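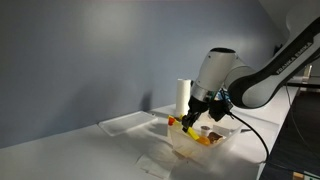

Rakiya Lawal says the film did stay up, but the whole pane came into the room with it, because the installer had stopped at the edge of the glass and never touched the frame. She left that comment under our old listing in October and we think it belongs at the top of the new one.

Skurard 380 Window Safety Film
Sold by Tunside

Price: $299 per roll
Thickness: 380 microns
Roll length: 6 meters
Finish: clear
Side: inside face only
Stock code: SK-400

What it is

A thick clear plastic film that sticks to the inside of a window. When a blast breaks the glass, the film is meant to hold the pieces together. Flying glass causes a great many of the injuries in a bombing, often well away from the bomb itself, and that is the one problem this product is for.

What it isn't

The maker's flyer uses the word "bombproof." We asked what that meant and got the flyer again. No film stops a blast. It will not strengthen a wall, hold a weak frame in place or do much for people close by. If your building really is at risk, pay for a survey by a blast engineer before you spend anything with us.

We are also doubtful about the service life printed on the box. Sun, cleaning products and bad edges all shorten it, and we haven't seen test results from film that has been up on a sunny wall for years. Ask for them. We did. 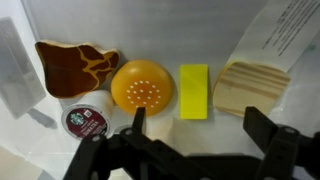

Anchoring

Film alone is the cheap job. Film tied to the frame with a bead of structural sealant, or with a metal strip, is the job that has a chance of working. The Görtz edge kit is sold separately and we won't quote for street-level windows without it. Some installers call it optional. Get a second quote from someone else.

Old wooden frames may need replacing first. That can cost far more than the film.

Compared with Praminico

Praminico sells a thinner film for less. It's fine against a thrown brick, as far as we can tell. Their blast chart gives the pressure but leaves out how long it lasted, so we can't say what it proves.

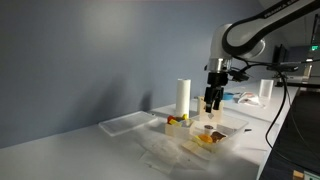
Robot arm and upright paper towel roll on a white tabletop.

Returns

Unopened rolls only. Cut film can't come back, so measure every pane twice, and check the width too. Prices good until 31 December 2025.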